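Verville Oral History Project
Progress report to the Embridge Fund, second period
Prepared by Olga Escobar

Summary

We said we would record the memories of people who worked at the Bonalness woolen mill before it closed, type them up, and put them where the public could find them. The recording is going well. The typing is going. The public will have to wait until spring, for reasons set out under Website.

Interviews

We have finished 31 interviews against a target of 30. I would like to claim this as good management, but the extra one is the husband of a woman we had booked, who sat in to keep her company and talked for two hours about boilers. He was excellent on boilers. She has been rebooked for an afternoon when he has a dentist appointment.

The strongest material so far is on the dye house, which closed 5 years before the rest of the mill and which everyone remembers as being a different color. We have stopped trying to settle this. The transcripts will let the green party and the brown party speak for themselves.

We are still short of people from the front office. Mill hands turn out to be generous with their time and office staff careful with theirs, much as both groups told us they were back then. Two former clerks have agreed to talk in December, one of them on condition that we send the questions ahead in writing and number them.

Transcription

The typed transcripts now come to 700 pages. The software we budgeted for copes well with most speakers and badly with anybody who grew up on the river side of town. It heard "carding room" as "guarding room" throughout, and gave one retired spinner a long career in security. Satish Iyengar has been correcting these by hand and has built a list of local words that the software now mostly respects. He asks me to record that it still will not accept "doffer."

Corrections take longer than the application allowed for. We had planned on three hours of checking for each hour of tape, and it is closer to four when two people are talking, five when they are sisters.

Money

Spending to date is in line with the budget except for travel, which is over, and equipment, which is under by almost the same amount. The travel is mostly bus fares and one parking ticket, which we have not charged to you. The equipment saving comes from the Oyelaran Library lending us its recorders after we had set aside money to buy our own.

We ask permission to move $2,383 from equipment to transcription. This would pay for Satish's added hours through the end of the grant and would need no new money. A revised budget sheet is attached.

Loans and donations

People keep bringing us things. The grant does not cover objects, and I have said so at every talk, usually while being handed one. We now hold pay slips, a bobbin rack, a framed safety notice, and a biscuit tin of buttons whose link to the mill is that the owner's mother kept them there during her shift.

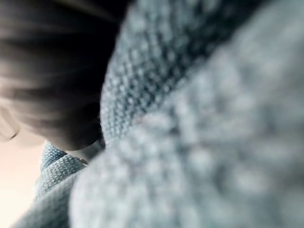
The paper items will go to the library, which has shelf space and a proper deposit form. For the rest we have asked the county museum, which replied warmly and asked for measurements. I take this to mean no to the bobbin rack. If it does, the rack will stay in my hallway, where it has already become useful for scarves.

Website

The site was due to open this fall. It has been built, and it plays sound, and it looks quite handsome on a large screen. On a phone, every interview starts at once. The developer calls this a known issue, and we certainly know about it. He expects to have it fixed by February, and we have held back his last payment until then.

In the meantime, 2 listening sessions at the library drew full rooms. At the second, a former weaver stood up to correct her own recording, and we have added her correction to the file along with her opinion of the chairs.

Next period

We will finish the office interviews, bring the transcripts up to date, and open the site on all sizes of screen. We will also agree on wording for the consent form with the family of one speaker who has died since we recorded her. They have been kind about it, and we do not plan to hurry them.

We would be glad of a decision on the budget transfer before December, as Satish's current hours run out at the end of that month.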